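Enzymes at Home and at Work
Speaker notes, evening talk, main hall, 7 p.m.
Annapurna D'Souza

Slide 1. Title

Thank the library. Check that the back row can hear. The talk runs forty minutes, then questions. Handouts are by the door and have the reading list on the back.

Say where I work: Vesside, a small company that grows enzymes in tanks and sells them to food makers. I run the fermentation floor. I am not here to sell anything, and most people in the room will never buy from us directly.

Slide 2. What an enzyme is

An enzyme is a protein that speeds up a chemical reaction. It is not used up when it does this, so a small amount goes a long way. Your saliva has one that breaks down starch. Chew a plain cracker for a minute and it starts to taste sweet. Pass the crackers around now if people want to try it. (Ask about wheat first.)

Each enzyme does a narrow job. The one that cuts starch won't touch fat. The one that cuts milk sugar won't touch protein. This is why industry likes them. You can change one thing in a food and leave the rest mostly as it was.

Slide 3. Before anyone knew the word

Cheese makers used the lining of a calf's stomach to curdle milk long before anyone could say what was in it. The active part is chymosin. Brewers used sprouted barley for the same kind of reason. The sprouting grain makes enzymes that turn its own starch into sugar, and yeast can then eat the sugar.

Bakers too. Flour carries some enzymes of its own, and how much depends on the weather before harvest. Wet grain may begin to sprout in the field. A loaf made from it can come out sticky in the middle.

Pause here for the bread slide. Don't read the caption aloud.

Slide 4. Growing them in tanks

Most food enzymes today come from microbes: molds, yeasts and bacteria. You pick a strain that makes the enzyme you want, feed it, keep it warm and give it air. Some strains are used much as they were found. Others have had a gene added so that they make an enzyme from another living thing. Calf chymosin made by a yeast or a mold is the best-known case, and a large share of hard cheese is made with it.

Our own line at Vesside is simple to describe. A starter flask holding 200 milliliters goes into a seed tank. The seed tank goes into the main tank, which holds 3,000 liters. From there the broth is filtered, the cells are taken out, and the liquid is concentrated. We check the strength of every batch before it leaves.

People always ask about smell. It smells like bread dough on a good day and like old socks on a bad one.

Slide 5. Lactase and milk

Lactose is the sugar in milk. Lactase is the enzyme that splits it into glucose and galactose. Babies nearly all make plenty of it. Many adults make much less, and for them the sugar passes to the large intestine, where bacteria ferment it. The results are gas, cramps and so on. Keep this short, people know.

There are two ways to deal with it. A dairy can add lactase to the milk before packing, or a person can take the enzyme with a meal. Treated milk tastes a bit sweeter than ordinary milk, although no sugar has been added. The two smaller sugars taste sweeter than lactose does.

Make clear that lactose intolerance is different from a milk allergy. An allergy is a reaction to the protein, and lactase does nothing for it. Anyone unsure should see a doctor.
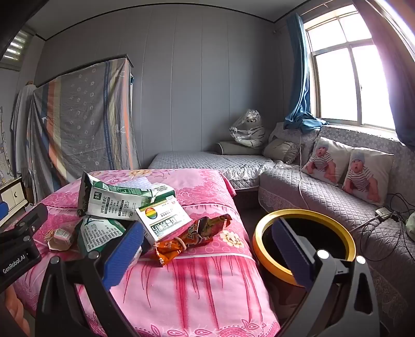
Slide 6. What can go wrong in a tank

Contamination is the main worry. A stray microbe gets in, eats the feed and grows faster than ours. We lost a batch in August to a worn valve seal that let air in during cooling. The part was replaced and the whole line was steamed twice before the next run.

Heat is the second worry. Enzymes are folded chains, and if they get too hot they unfold and stop working, the same way an egg white sets. Storage matters as much as growing. A drum left on a hot loading dock can lose strength and look no different.

Third is viruses that attack bacteria, called phages. Dairies know them well – a starter culture can fail overnight. We rotate strains for this reason.

Slide 7. Outside food

Laundry detergent is the easy one. Proteases work on blood and grass stains, lipases on grease. They let people wash at lower temperatures.

Also mention denim. Cellulase gives a worn look that used to be done with pumice stones. Merkik ran a trial of this with our people on 27 pairs of jeans, and I have one pair with me. Hold them up. Let the front row pass them back.

Paper and leather only if there is time.

Slide 8. Questions I usually get

Are enzymes alive? No. They are molecules made by living things.

Is the gene-altered microbe in the cheese? The cells are filtered out before the enzyme is sold.

Can I make my own at home? You do already if you sprout grain or keep a sourdough.

Can vegetarians eat cheese made this way? Many do. The label may say "microbial" or "vegetarian" rennet, but it doesn't always, so write to the maker.

Slide 9. Close

Reading list is on the handout. The Takagi chapter on fermentation is the easiest place to start. Collect the jeans. The hall has to be clear by 8:30, so take late questions out in the lobby.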